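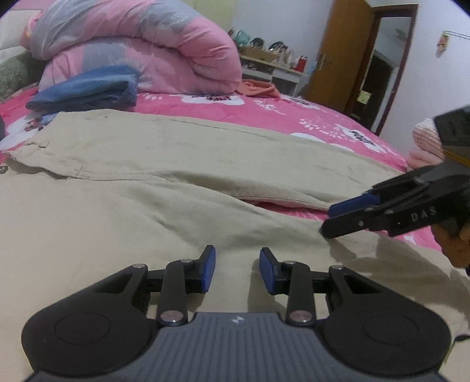
Cillemero > Newsletter > New on the bench

The Draltthorpe earrings are back in stock, along with a matching bracelet we first made in December. Both use 6mm pressed glass rounds and sterling ear wires or clasps, and the bracelet can be ordered in two lengths. We kept the colors quiet this time. If most of what you wear is close to the beige of a garment laid out on the bed, the smoke and cream strands will suit it, and the blue strand gives you more contrast. The bracelet has 20 beads in the short length and costs $64. Ear wires can be swapped for clip-ons at no charge, but please say so when you order.

Floltalholm pendants are sold out. We are waiting on cord from Symonenko and will list them again once it gets here. Orders placed before 2/20/25 have all been mailed.

20 shares | 2 comments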